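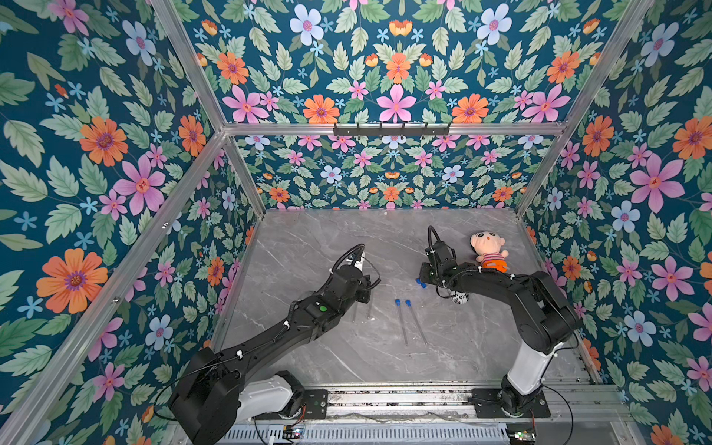

Pattern Repeat Belongs on the Front of the Label

Wallpaper is sold by the roll and hung by the drop. The gap between these two units is where most of the waste occurs, and the trade has been slow to print the one number that would let a buyer estimate it. I think the vertical repeat should appear on the front of every label, in type as large as the price.

The arithmetic is simple. A drop must be cut to a whole number of repeats if its neighbor is to match. With a 5 inch repeat, the loss per drop is small and can be ignored on most walls. With a 20 inch repeat, a wall slightly taller than a whole multiple can cost most of a repeat on every drop. A half-drop match changes the figure again, and many buyers do not learn which match they have until the second strip is on the table.

Stitberg, whose papers I have hung for years, puts the repeat on the back of the label under the washability symbols. Overgaard puts it on a folded insert inside the shrink wrap, where it can be read only after the roll has become nonreturnable. Both firms print the roll length on the front. Roll length without repeat is half of a calculation.

The usual objection is that shoppers find the number confusing. Guðlaug Mogensen made this case in the Drandcombe trade letter of 9th January, arguing that store staff should do the estimating. I disagree. Staff estimates are rounded up, and the customer pays for the rounding. On a stairwell I papered last February, the store recommended 11 rolls. Worked out from the repeat, the job needed fewer, and the leftovers are still in my closet.

Large florals deserve particular attention. A dense ground of leaves hides a poor seam at a distance, but a big bloom split across two strips does not forgive even a small error.

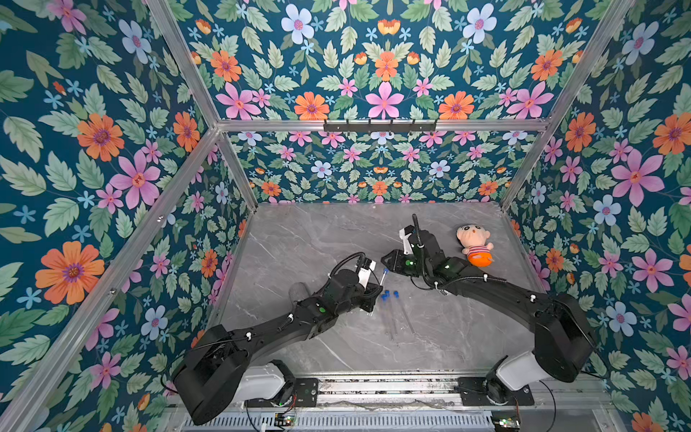 Large-scale floral on a teal ground, left, back and right walls.

Small spaces make the problem worse. Short drops and inside corners produce offcuts that fit nowhere else, and the waste per square foot rises. Trinero's online calculator ignores this entirely: it takes wall area, divides by roll area, and adds a fixed allowance. That method works for plain paper. For anything with a repeat, the label should give the buyer the means to check it before paying.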